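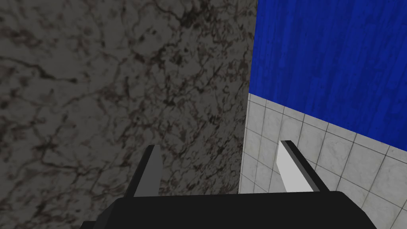
Wrist view, sim. Fingers open, nothing between them, marble surface very close on the left.

11 December 2023. Bromen sim, stall fault again.

Third attempt at the thing Nneka closed in October as "fixed by the new contact settings". I don't believe it was fixed. I think we stopped running the layouts that set it off.

Symptom as before: arm drives up to the marble, the planner carries on reporting free space, and the episode sits there until it hits the step limit. No collision flag raised. Last night's batch was 1,640 episodes and 124 ended that way. The summary page files them under "timeout", so they look harmless. On the real arm in the Devon lab that would be a gripper pushed into a worktop with the controller quite happy about it.

Hauwa's theory is textures: the wrist camera gets a faceful of veined stone and the depth estimate goes to mush. Possible. It fits the stills. But I swapped the marble for flat grey on 35 of the bad seeds and 4 still stalled, so it can't be the whole story, and I'm not convinced the rest were cured by the swap. Didn't rerun the unswapped ones as a control. Should have. Doing that next.

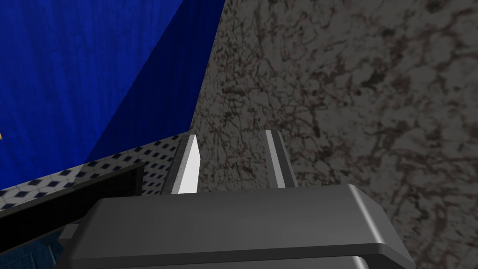
Same room. Marble dead ahead this time, blue surface and patterned floor off to the left.

What bothers me more is the safety stop. It reads the same distance value as the planner, so if that value is wrong both of them are wrong together. Situm's notes call it an independent check. I can't find anything independent about it in the code.

Asked Osagie for the raw contact log. Got the filtered one. Asked again.

To do:
- control run, same 35 seeds, marble left in
- split "timeout" into stalled near surface / plain slow
- feed the stop from simulated joint torque, see if it trips
- reopen the October ticket (Nneka knows, not pleased)

No hardware runs on this build until the torque test is done. Hauwa agrees.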